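The rules on the inside of the cupboard door

I have been meaning to write this one since August, when I finally took down the old sheet of paper that hung on the inside of our supply cupboard and put up a new one. It was four years old, it had coffee on it, and half of it was crossed out. I got a little sentimental about it, I'll admit. Nearly everything I know about working decently next to a robot arm was on that sheet in one form or another, mostly in other people's handwriting.

For those of you who came over from my gardening posts (hello, and I promise the beans will be back), I spend my working days in a small shop in Pirnley where we teach robot arms to pick up ordinary household stuff and put it down again. Small arms, the kind that fit on a table. You would think a machine that size doesn't need much in the way of rules, and that is pretty much what I thought when I started. I had come from Pfeiffer, where the robots were as tall as a garage door and lived behind fences, and everybody had a padlock with their name on it. Compared to that, a table arm looked like a toy.

Gerd Kohlhase straightened me out on that in my first week. He didn't lecture me. He just asked me to put a pencil between the fingers and close the gripper, and then he handed me the two halves of the pencil and went to get lunch. I still have one of them in my desk drawer.

So, the sheet. I'm going to go through it more or less in the order it hung there, with some grumbling along the way.

The first rule is hands off the table while the arm is live. That sounds so plain that I used to skip over it when I showed new people around, and I was wrong to. What people do is reach in "just quickly." An object tips over, it annoys them, and the hand is in there before the head has had a say. I have done it. Uwe Hellwig has done it, and he wrote the rule. What helped us was making the pause easy. We moved the stop button from the back of the bench to the front edge, on the side of the hand you'd reach with, and after that folks started pausing without being reminded. If your rule keeps getting broken by sensible people, have a look at where you put the button.

The second rule is that one person owns the run. Whoever starts it says so out loud, and nobody else touches the controls until that person says they're done. We tried having two people share it for a while, one at the screen and one at the table, and it ended with each of us thinking the other one had hit pause. Nothing was hurt except a jar of instant coffee, which went everywhere, and I was finding it in the keyboard a month later.

Third, put out what you need and leave the rest in the bin. I have strong feelings about this one! When we began, our tables looked like a yard sale. The idea was that a real kitchen is cluttered, so why not practice in clutter, and there is a time for that. But for a new object, or a new grip, or a new person, you want just a few things on the cloth with clear room between them. When something goes wrong on a tidy table you can tell what went wrong. On a messy one you end up arguing about whether the arm slipped or the bottle was leaning on the sponge all along.

Fourth, and this was Liliana Carbone's addition, in green ink: nothing on the table that you wouldn't want dropped. She means it in two ways. There is the thing itself, so no one's favorite mug and no phone. Then there is what's inside it. A full bottle weighs a good deal more than an empty one, it swings differently, and if the cap isn't tight you have a puddle creeping toward the power strip. We check caps by hand before a bottle goes out, every time, even if it was checked in the morning. Glass is allowed, but it goes well away from the path the arm will take, and whoever puts it out stays to the end. Candles never get lit, which I would have thought went without saying, but Liliana has raised three sons and prefers to say things.

Fifth, dress the cables. I could write a whole post about cables, and my wife says I have already talked one at her over dinner more than once. Before the first run of the day you move the arm slowly through its whole reach and watch the cable the entire way, the loops most of all. You're looking for any spot where it pulls tight or could hook on a finger or a corner. A loop that's fine with the arm up high can be a snare when the arm is down low and turned. Five minutes, maybe, and you can drink your coffee while you do it – standing back, please.

Sixth, slow first, then normal. Any new motion gets its first go at a crawl. Malte Mühlbauer, who is young and in a hurry, used to find this nearly unbearable. He'd stand there rocking on his heels. Then his father Rainer came by for a visit. Rainer ran presses in Lerlow for most of his life, and he watched one of our slow passes all the way through without saying a word, and at the end he just nodded and asked if we did it every time. Malte has never complained since. I think it meant more coming from a man who'd spent all those years around machines that don't forgive you.

Seventh, write it down before you fix it. When something goes sideways, the natural thing is to tidy up and start over. Please don't, or not right away. Stop the arm, leave everything where it fell as long as it's safe to, and put two lines in the log. We use a plain paper notebook. Ours is on page 201 now, and I can tell you that the useful entries are the grumpy ones, where somebody wrote "bottle turned in grip AGAIN, same as before lunch." That "again" has saved us more hours than anything clever we ever bought. A shop over in Bitinville that we trade notes with keeps theirs on the computer, with drop-down menus, and they tell me people mostly pick "other."

There was an eighth rule on the old sheet, about wearing safety glasses at all times, and I took it off. Before anybody writes in, let me explain. We still wear glasses when we work on the arm itself, or with anything under spring tension, or with glass on the table. But the old rule said always, for everybody, even people walking past on their way to the sink, and since it was silly in half the cases it got ignored in the other half too. Now it names the jobs. I'd much sooner have a smaller rule that gets kept. Gerd and I went back and forth about it for weeks, and he isn't fully convinced, and he may be right, so I've promised to look at it again in the spring.

I should say that none of this replaces the proper standards. There are real documents for this, written by people who know far more than I do, and if you run even a small arm in a workplace you ought to read the ones that apply to you and do a risk assessment with somebody who has done one before. It's dry going. I read ours in the bathtub, a bit each evening, and it took me most of a winter. But those papers will tell you what has to be safe, and they can't tell you that Uwe reaches in with his left hand. That part you have to find out by being around each other and paying attention, and then you write it on a sheet and hang it somewhere you'll see it when you go for the paper towels.

The new sheet is typed, by the way. I left a wide margin down the side for the handwriting, and there's already some green ink in it.

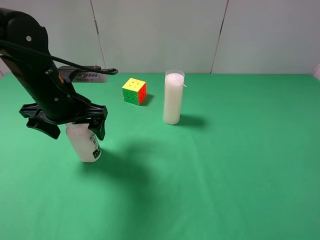

Malte Mühlbauer wrote in to say that the cable check belongs at number one, ahead of hands off the table, and that he has been doing it again after lunch as well as in the morning. He would also like it known that he only rocked on his heels the first couple of times.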